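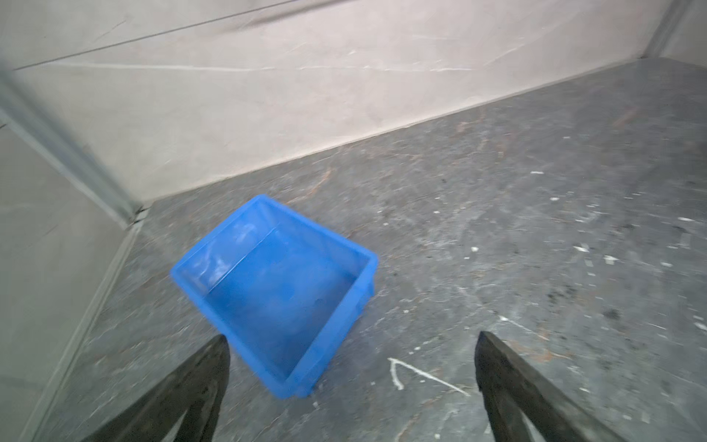
Iason Sotiropoulos told him over the phone to put the small things in the blue tub and leave it by the wall, and for the love of God not to start sorting before the van came. You always start sorting, Iason said. You pick up one thing and then it's dark out.

Nikos said he wouldn't.

He was already sorting.

The workshop had to be empty by four. Twenty-six years of his father's stuff, the keys due back to Bakalis, who owned the building and the one next to it and the bakery. Bakalis was being decent. Bakalis had been decent since July and you could hear it wearing thin. Four o'clock, he'd said. Four is fine. Then again, on the stairs, four.

So. Boxes. The shelf by the door first, because it was nearest. Tins with no lids, lids with no tins. A radio. A calender from Alleck, the paint people, with a lighthouse on it, never turned past the first page. A jar of keys. What do you do with a jar of keys. He put it in the box marked KEEP, took it out, put it back.

Ten past one.

He swept everything off the second shelf with his forearm the way you'd clear snow. That went well. Third shelf, the same. Then a drawer that stuck, and he pulled, and it came out all at once and the whole lot went across the floor, hooks and washers and bits of chain, and he stood there with the drawer in his hands.

And down on his knees then, picking up. Into the tray with whatever was worth saving. Most of it wasn't.

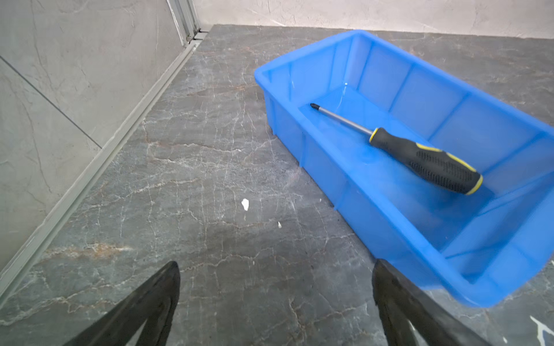
He went back for the washers and gave up on them. His knees hurt. He was forty-four and his knees hurt, and his father had worked on that floor until he was seventy, on a folded coat, humming.

What had he hummed? It was one song. It had a bit in the middle that went up. Nikos tried it out loud and it came out as something from an ad.

The phone again. Iason.

"Tell me you're not sorting."

"I'm not."

"What's in your hand?"

He looked. "A screwdriver."

"Which?"

"The black and yellow one."

A long breath on the other end. Traffic. Iason was somewhere past the Gitum bridge, stuck, had been stuck for an hour, there was a truck across both lanes and everyone was out of their cars having opinions. "He lent me that," Iason said. "For the crib. When Eleni was coming. He lent it to me and he came by the next day to get it back. The next day! I had half a crib."

"What did you do?"

"He sat down and finished it. Then he took it home."

Nikos laughed, too loud for the room. It was getting loud in there anyway, the emptier it got. Every box he shoved out to the landing, his own steps came back at him a little harder.

"It's not even a good one," Iason said. "It was 19 in the hardware store. I was with him. He argued."

"Did he get it for less?"

"He got a free pencil."

The line went. Then just the landing, somebody's dog, the lift grinding up and not stopping.

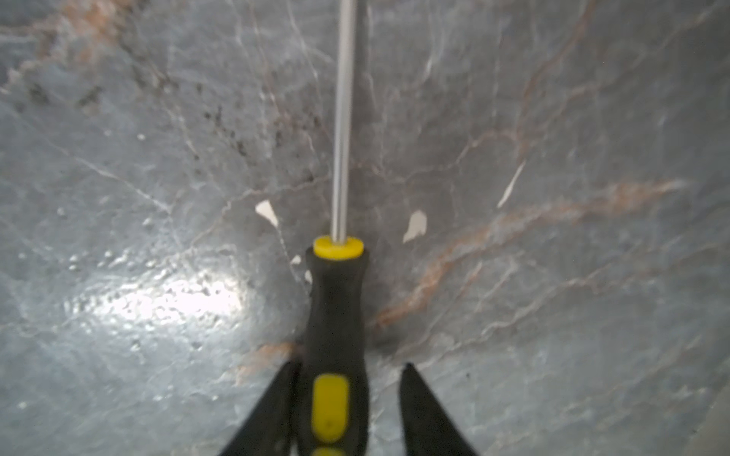
The black and yellow one, held up.

Two o'clock, half past. The Tinenance man came for the lathe, with a strap and a boy to help him, and paid in 50s, quick, licking his thumb. 2,000 for the lathe. They'd agreed more. Nikos had the sentence ready, he'd had it ready since breakfast, and then the boy dropped his end on the man's foot and it didn't seem like the moment. He signed the receipt. 2024-01-19. The man wrote the date himself in big careful figures and asked did he have any tools going, small stuff, he'd take it all in one go, save him the trouble.

It would have been so easy. Just say yes. One trip.

"It's family," Nikos said.

"All of it?"

"No."

The man waited.

"Take the clamps," Nikos said. "Take the vise. There's a box of drill bits on the landing. Take the radio, it only gets the one station."

They took the radio. Then he wanted it back, and he actually got as far as the first step down, his hand on the rail, and heard the street door bang. Fine. It only got the one station.

Ten to four and Bakalis on the stairs. You can tell Bakalis by the keys. He came in and walked the room once with his hands behind him and looked at the ceiling, for some reason, and at the pale square where the calendar had been.

"He was never late," Bakalis said. "Your father. With the rent. One time he was late, he came up and told me a week before he was going to be late."

"That sounds right."

"You need till five?"

"No," Nikos said. And then, "Yes. Can I?"

Bakalis put the keys back in his pocket. He said five thirty, he had bread to see to. At the door he turned as if there was somthing else, and hummed, not knowing he was doing it, three or four notes with a bit that went up.

"What is that?" Nikos said. "What's that song?"

"What song?"
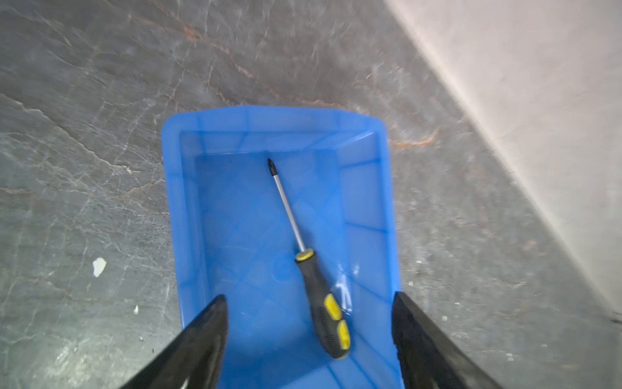 Five Thirty

Iason got there with the van at twenty past, one headlight out, shouting up from the street because the lift had finally quit. They carried it all down, room 303 to the curb, four floors counting the half one. Not talking much. Iason took the heavy ends.

"You sorted," he said at the bottom.

"A bit."

The last box went in sideways. Nikos rode with the jar of keys between his feet and it rattled the whole way to the bridge, where the truck was gone and the road was open, and Iason drove across it with the window down, tapping on the door, and wouldn't say what he was tapping.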